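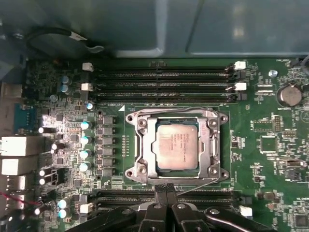

Processor in its socket, lever unlatched, memory slots still empty.

Topic: Reviving an old office tower — what would you do first?

quillandkettle wrote:
Hello everyone, and thank you for having me back after such a long silence. I've got an old desktop from the Soltley office clear-out and I've been slowly going through it on the bench, which has been a lovely way to spend an evening. I paid 672 for the whole pallet, so this one machine owes me very little, but I do hate to see a decent board go for scrap. My plan is to take the processor out, clean off whatever paste is left, put it back and then fit memory from my spares drawer (mostly Keltus sticks, all tested). Has anyone a favourite order for doing this? I always dither over whether the memory goes in before or after.

dollonbound wrote:
Welcome back! I'd leave the memory until last, every time. Those latches are easy to knock when you're leaning over the socket, and you want all the elbow room you can get. Lay the tower on its side, take your watch off, and lift the processor straight up by its edges. Don't slide it. I learnt that one the expensive way on a board from the Dollon warehouse and I still think of it fondly, poor thing.
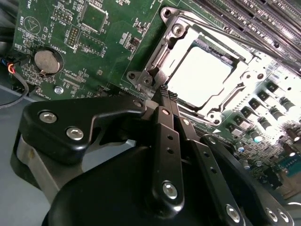
pipandpaste wrote:
Should I change the coin cell battery while the case is open?

dollonbound wrote:
I would if it's an old machine, as they cost next to nothing and a flat one will have the clock forgetting itself every time you pull the plug. Make a note of your BIOS settings first if you can get into them.

Atticfan_2246 wrote:
I'm going to disagree a little with dollonbound, with great affection. If the processor was running happily before, why take it out at all? You can wipe the top clean with a lint-free cloth and a drop of isopropyl while it's still clamped in place. Every time you open that socket you're giving yourself another chance to drop something in it. I've done a good many of these for the Atanasov repair evenings and I leave them shut unless there's a fault.

quillandkettle wrote:
I do see that, and you're probably wiser than I am. I suppose I like to have a proper look underneath — there's something reassuring about seeing the contacts for yourself before you trust a machine with your photographs. The graphics card can stay where it is for now. It's a low-profile one and I don't think it'll be in my way.

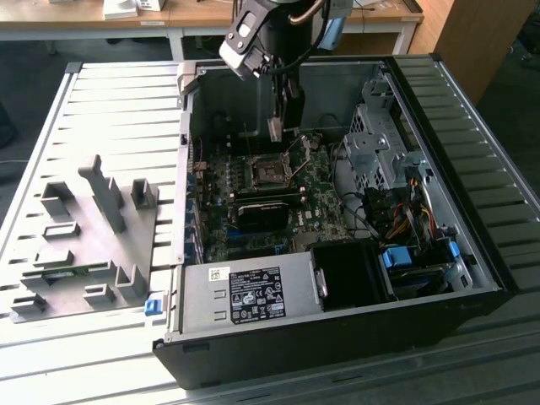

mossybench: I'd have that card out before you go near the socket, myself. It's only a moment's work, and then you can get a soft brush along the board and into the heatsink ridges while you're there. Do the drive cage as well, because the punched holes in those collect fluff like nothing on earth.

Atticfan_2246 wrote:
Agreed on the brush, and go gently near the socket with any sort of air can. Cover it first.

quillandkettle wrote:
Right, card out, brush, then memory last. I'll have a cup of tea and let you know how it boots.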